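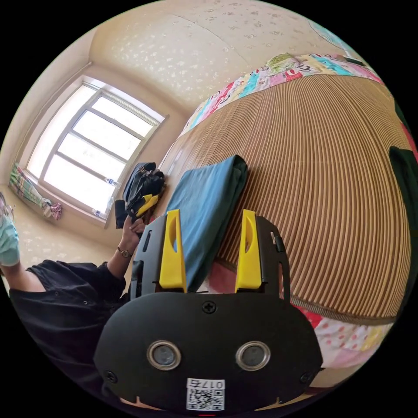 Figure 1. Hand-held gripper above a folded cloth on the bed mat during the home demonstration.

Print | E-mail

7/23/26
By Kilian Camenzind and Johanna Camenzind

4. The Home Demonstration

4.1 Setting and visitors

The earlier sections describe the Bellum collection as it was planned. This section reports on the open day, when people from outside the project came to watch clothes being handled in a bedroom with the hand-held grippers. Nine visitors signed up through the Sellness adult education program. Most of them had never seen a gripper used outside a video. Two worked in home care and came mainly to find out whether any of this could help with laundry and bed making.

We had first planned to hold the day in the Wieser building, where there is a long table at standing height and the light can be controlled. We moved it to a bedroom because the work we wanted to show is done in bedrooms. A table is flat and stays where it is. A bed gives when it is pressed, its cover slides, and a person has to lean or sit to reach the middle. The visitors came in small groups and the others waited in the next room with the printed schedule and coffee.

A woven mat was laid over the bed cover before the first group arrived. We had found in the trials that fingertips pushed under a hem tend to pick up a fold of the quilt along with the garment. The mat reduces this, although it does not stop it completely, and it is easy to take to another home. The quilt stayed on the bed. Other clothing was also allowed to stay where it was, and the person giving the demonstration was asked to work next to it and leave it alone if possible.

4.2 What was shown

Each group saw the same short program. The demonstrator began with a garment lying flat, picked it up, opened it out, and folded it again. He then repeated the task more slowly and stopped when someone asked a question. Both hands worked through grippers. The rule was that cloth could be touched only with the fingers of the tool, and a run in which a bare hand was used to help would be thrown out.

The visitors were surprised at how much of the work is holding still. One gripper keeps a corner or an edge in place while the other one moves, and if the first lets go too early the whole piece has to be started over. One of the home care workers compared it to folding a sheet with a partner who is not paying attention. We have used her comparison in training new demonstrators. 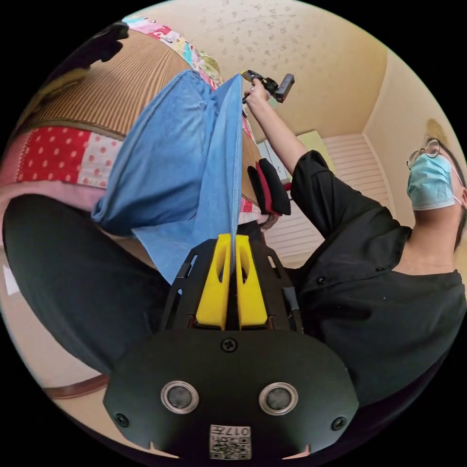 Tension between the two grips was the point that took the longest to explain. When a cloth is pulled between two points, wrinkles line up along the pull and the loose parts hang away from it. A person feels the pull in the fingers and adjusts without thinking. Through the gripper much of that feeling is lost, and the demonstrator has to go by how the cloth looks. Several visitors tried this in the next room with a dish towel and a practice pair of grippers from Vuden. All of them pulled too hard at first. One pulled the towel out of both grippers at once, and after that the group relaxed and asked better questions.

Height also came up. To let a garment hang free, the upper hand has to go well above the shoulder, and it has to stay there while the lower hand finds the edge. This is tiring over a long session. Our plan had called for breaks by the clock, but on the open day we let the demonstrator call them himself, and he took them sooner than the plan would have. We have changed the plan to match.

4.3 Camera view

The second half of the program dealt with the view from the tool. We put a run on a screen and played it back at half speed. The view is wide and round, so walls and ceiling bend, and the body of the gripper takes up a large part of it. Two visitors found it hard to tell left from right at first. Once they were told to follow the yellow fingers and ignore the rest, they could say when the fingers were about to close and on which edge.

We were asked why the room is left in the recording at all, when the cloth is the only part that matters. Our answer was that the room tells a learning system how the hand is moving. A window frame or a corner of the ceiling is fixed, and when it shifts in the view the hand must have moved. Cloth alone does not give this, because it changes shape at the same time. One visitor then asked whether every home would need to look alike. We would like the opposite. The full collection is planned at about 1000 runs, and we want them spread over homes with different windows, bedding, and light.

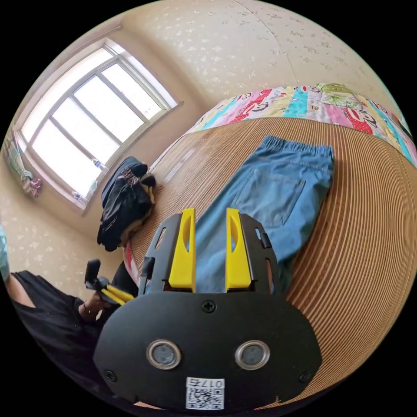
Pants turned out to be a good item for this kind of audience. Everyone has folded a pair and most people have an opinion on how it should be done. The visitors did not agree among themselves on where to start. Some wanted to take the waistband first and shake the legs down, and others wanted to lay one leg over the other with the pants flat on the bed. We do not prescribe a method in the collection. The demonstrator used the flat method with all groups, since shaking a garment out with grippers often ends with one side dropped.

Denim is also easier to grip than thin knitwear, and we told the visitors so. A stiff seam gives the fingertips something to close on. A waistband with elastic is less friendly, as it draws together and hides its own edge. In the trials before the open day, three tries at a waistband were not unusual. We kept such tries in the data where the garment was picked up in the end, and marked them.

4.4 Comments collected

Visitors filled in a short form before leaving. The comments on the program itself were mostly about time: people wanted longer with the practice grippers and less talk about the recording. Two forms mentioned the weight of the tool, and one asked for a smaller handle. Both home care workers wrote that folding is not the hard part of laundry in their jobs. The hard part is sorting, and finding out what belongs to whom. We had no task for sorting in the first plan. A simple version, with one pile to be split into two, will be tried in September.

Contact: Bellum project office, Sellness | Copyright the authors | Back to top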